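Varnel Small Whiteboard with Blue Edge

A handy dry-wipe board for the kitchen, desk or workbench. The Varnel is made for short notes, lists and the odd doodle, and it lies flat on a table as well as it hangs on a wall. Supplied with 2 fixing pads and one black pen. Other colours of pen are sold separately in the Skanov range.

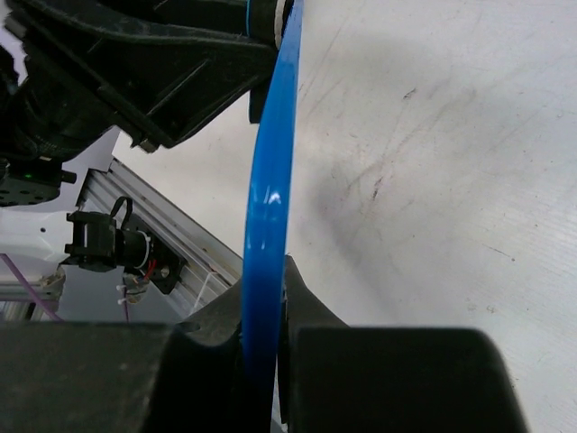 Varnel boards come with either a white or a blue edge, and the writing surface is the same on both. The blue is a popular choice in classrooms and shared offices because it is easy to pick out on a pale desk. If you are matching it to other desk items, bear in mind that blues vary a good deal with the material. A glossy, see-through plastic like the curved blue strip shown here catches the light and looks darker in places, so it will not be an exact match for every accessory. Please order a board on its own first if the shade matters to you.

Using the board
Write with any dry-wipe pen. Wipe with a soft cloth or the Østergaard felt pad. Marks left on for more than 8 days may need a little board cleaner – spray it on the cloth, then wipe. Do not use scouring pads or permanent pens.

The rounded corners are kind to bags and drawers, and the narrow edge leaves most of the board free for writing. 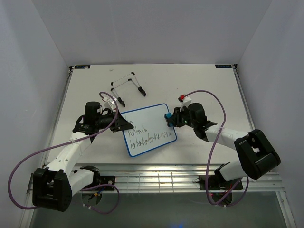 Blue-edged board on a white tabletop, with handwriting in black.

Delivery and returns
Orders placed before noon go out the same day, except on Saturday. Unused boards can be sent back within 90 days in their original sleeve. Pens and cleaner cannot be returned once opened.

Schools and offices
Bulk packs are supplied through Vutell. Please ask for a quote before ordering, and say which edge colour you need.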